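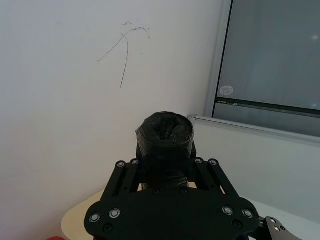

Monday, 14:20 – Grip rules for wrapped items

Entry by Eino Heiskanen, Plurero cell.

The wrapped cylinder was held upright between the jaws, with the gathered end of the wrapping at the top. The covering is black and heavily creased, and it is either plastic or tape. The stock record does not specify which, and the Enholm handling sheet treats the two differently. Until the record is corrected, the stricter limits for plastic apply.

Limits in force for this class of item:

Jaw force: 30 percent of rated maximum.
Arm speed: 20 percent while a person is inside the marked area, 80 percent otherwise.
Hold before first lift: 2 seconds.

The grip is to be taken on the body of the item and never on the gathered end. Creased wrapping can shift under load, so any change in jaw position during a hold is to be logged as a slip, even when the item stays in place. The present form has no field for this. Use the remarks line – Skisteck has been asked to add one.

Pivot bolts on both linkage arms are to be checked before each session and initialed on the Gavalas sheet. Two sheets from May carry a check mark without initials. These do not count as completed checks and will be returned.

Where a second arm can reach the same work area, it must be parked and its enable key removed before anyone reaches in. A software stop alone is not sufficient under our rules.

Open: correct the wrapping entry in the stock record; confirm the slip threshold with Enholm.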